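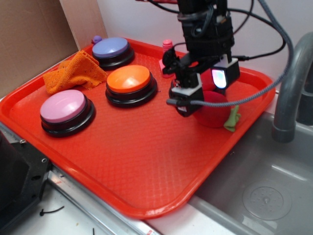 푸르홀름(Furholm) 등불 행렬, 올해는 강을 건너지 않기로

2020년 7월 26일

푸르홀름의 여름 등불 행렬이 올해는 강 남쪽에서만 열립니다. 마을 의회는 이번 주 회의에서 8월 행렬의 길이를 줄이는 안을 통과시켰습니다. 행렬은 예년처럼 옛 방앗간 앞에서 출발하지만, 히트브리지(Hitbridge)의 돌다리까지 간 다음 다리를 건너지 않고 돌아옵니다. 전체 거리는 700미터입니다.

등불 행렬은 옛날에 강을 건너다가 길을 잃은 목동들을 찾으러 나간 밤을 기억하는 행사라고 전해집니다. 다만 교구 기록에 처음 나오는 것은 훨씬 나중의 일이고, 그 기록에도 목동 이야기는 없습니다. 기록에는 등불 기름값을 누가 낼 것인가에 대한 다툼만 길게 적혀 있습니다. 그래도 주민들은 다리를 건너는 순간을 행사의 중심으로 생각해 왔습니다. 다리 가운데에서 모두 노래를 멈추고, 북쪽 강가에 닿으면 다시 부르는 것이 오래된 순서입니다.

작년에는 1040명이 행렬에 참가했습니다. 올해 의회는 참가자를 800명으로 제한하고, 출발도 40명씩 나누어서 하도록 정했습니다. 다리는 폭이 좁아서 사람들 사이에 거리를 두기 어렵다는 의견이 회의에서 여러 번 나왔습니다. 북쪽 강가에서 하던 저녁 식사와 춤은 취소되었습니다.

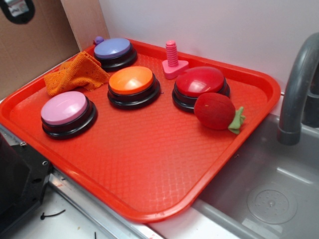 신청 방법과 달라지는 점

참가를 원하는 주민은 우스마니(Usmani) 빵집이나 의회 사무실에서 이름을 적고 출발 시간이 적힌 표를 받으면 됩니다. 표는 무료이며 다른 사람에게 줄 수 없습니다. 어린이도 표가 필요합니다. 다른 마을에서 오는 손님은 올해 받지 않습니다.

등불은 각자 집에서 준비해야 합니다. 예전에는 방앗간 마당에서 등불을 나누어 주었지만, 올해는 그 자리를 대기 장소로 씁니다. 종이 등불과 유리 등불은 모두 괜찮고, 하늘로 띄우는 등불은 지금까지와 같이 금지입니다. 노래는 마스크를 쓴 상태에서만 부를 수 있습니다.

행렬이 지나가는 동안 강변길에는 차가 들어올 수 없습니다. 인디네(Indine) 방향으로 가는 버스는 학교 뒤쪽 길로 돌아가며, 방앗간 정류장에는 서지 않습니다. 비가 많이 오면 행사는 다음 날 저녁으로 미루어집니다.

의회의 결정에 모두가 찬성한 것은 아닙니다. 회의에서는 다리를 건너지 않는다면 차라리 한 해를 쉬는 것이 낫다는 의견도 있었고, 대표로 몇 사람만 건너게 하자는 제안도 있었습니다. 두 번째 제안은 표결까지 갔지만 통과되지 못했습니다.
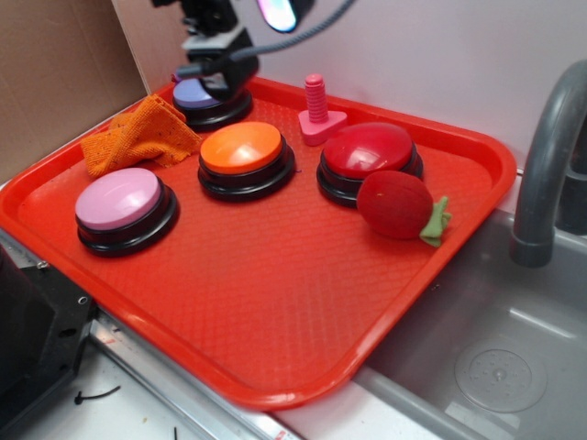
윌프레도 소리아노(Wilfredo Soriano)는 대표를 뽑는 방법이 더 큰 싸움을 만들었을 것이라며 이번 결정을 이해한다고 말했습니다. 그는 또 “다리 앞에서 노래를 멈추고, 돌아선 다음에 다시 부르면 됩니다. 강 건너에 사는 사람들은 창문에 등불을 놓아 주면 좋겠습니다”라고 덧붙였습니다.

북쪽 강가의 주민들이 실제로 창문에 등불을 놓을지는 아직 정해지지 않았습니다. 의회는 출발 시간표를 8월 초에 사무실 게시판에 붙일 예정입니다.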